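Labeling and washing up: notes from the shared kitchen
April newsletter
By Irfan Baloch

The shared kitchen at Cuvham has been open to members for two years now, and the question we get most often is still about the fridge. People want to know what they can leave in it, for how long, and what happens to food that has no name on it. The rules were last written down when we had far fewer members, so they are set out again below with the changes agreed last month.

Everything that goes into the fridge or the freezer needs three things written on it: your name, what it is, and the date you put it in. Write on the lid and on the side. Lids get swapped, and a tub of soup with someone else's lid on it has caused more arguments than anything else in the building. Masking tape sticks well to cold plastic if you put it on before the tub goes in. It does not stick well afterward.

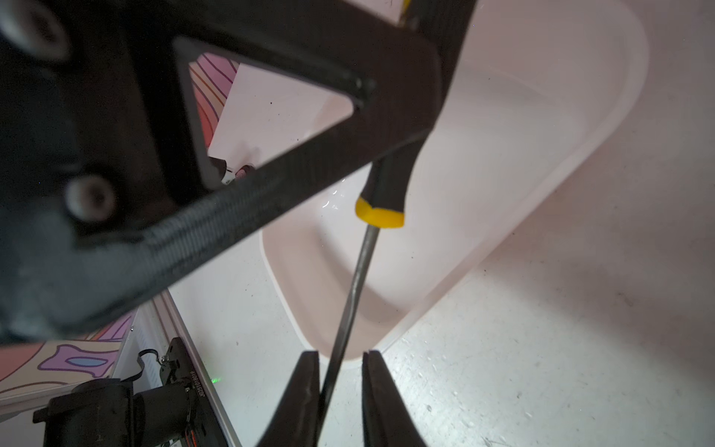

Cooked food can stay in the fridge for three days. Raw meat and fish go on the bottom shelf only, in a closed container, and should be used or frozen the next day. Milk, butter and eggs can stay until the date on the pack. Anything past its time is thrown out at the evening clean, at 9 p.m. We no longer send a reminder first. We tried that through the winter and most of the messages went unread.

The freezer is different. Each member has half a drawer, and food can stay there for three months. If you need more room for a short time, ask Junaid Butt, who keeps the list of free drawers. Please don't borrow space without asking, even if a drawer looks empty. Several members bake in bulk and fill theirs all at once.

We now have 136 members with kitchen access, and the dry store has been moved around to match. Shelves on the left are for shared goods such as salt, oil, vinegar and tea. Shelves on the right are personal. Flour, rice and lentils must be in hard containers with a lid that closes. Paper bags are not allowed anymore — we had moths in the fall, and clearing them out cost $484, which came from the money set aside for new pans. The pans will have to wait until summer.

Washing up has also changed. Dishes should be scraped, washed, rinsed and put on the rack before you leave the building, including when you plan to come back later the same day. Soaking is fine for an hour. Knives never go in a bowl of soapy water, where the next person can't see them. Dry them and put them back on the wall strip.

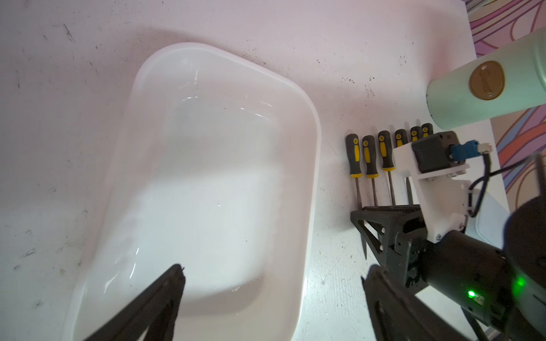

Can I leave a dish to soak overnight if it's badly burned?
Take it home, or scrub it with baking soda and hot water before you go. Dishes left overnight are put in the crate by the back door and kept for a week.

The oven booking sheet is now on the inside of the pantry door. Slots are two hours and you can book two in a row. If you finish early, cross your name out so someone else can have the time. The small oven runs hot, so set it a little lower than your recipe says and check early. The large one is fine again after the repair to the door seal.

Last, the compost. Fruit and vegetable scraps, coffee grounds and eggshells go in the green pail. Cooked food, meat and dairy do not. The garden group empties the pail each morning and would be glad of an extra pair of hands through May — speak to me or leave a note in the kitchen book.

Recent items
Warraich Hall: new opening hours
Seed swap results and leftover packets
Bread class with Junaid Butt: places left
Bike shed keys

Contact the newsletter desk | © Cuvham Members' Newsletter | Back to top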